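Marble or quartz for the counters?

tilly_m
2/7/21
We're redoing the kitchen and I can't decide on the counters. My husband wants white marble. The quote from Skalo is 3000 more than the quartz from Timport. We cook every day and have two kids. Would you do marble?

Kofler17
No. We had it for six years and the etching drove me nuts. Lemon juice, tomato, vinegar, all of it leaves dull spots. Sealing doesn't stop that, it only helps with stains.

S. Andreadis
I disagree. Ours is honed, so the etching hardly shows. Seal it twice a year and wipe up wine the same night. If you want polished, then Kofler17 has a point.

hadley_b
Same question at our place. Floor is going to be black and white patterned tile and I want grey veining on the counter with it.

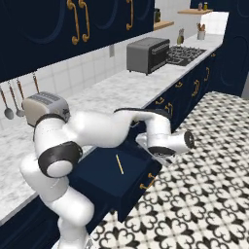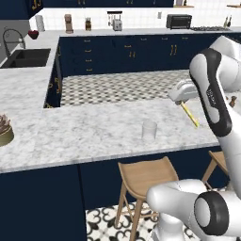
Floor tile in the first one, marble in the second

tilly_m
I like that veining. Did you look at anything with a darker grey in it?

hadley_b
Yes, but it fought with the floor.

Kofler17
That floor is busy enough. I'd go with a plain quartz and spend the difference on a decent range hood.

S. Andreadis
Plain quartz can scorch if you put a hot pan down on it. Marble takes heat better. Every material has something wrong with it.

Kofler17
Use a trivet. A trivet doesn't cost 3000.

tilly_m
We use trivets anyway. Is honed more expensive than polished?

S. Andreadis
It was 135 extra for the whole job at our shop. Ask for a sample piece and leave lemon on it overnight before you sign.

tilly_m
OK, I'll ask Skalo for a honed sample.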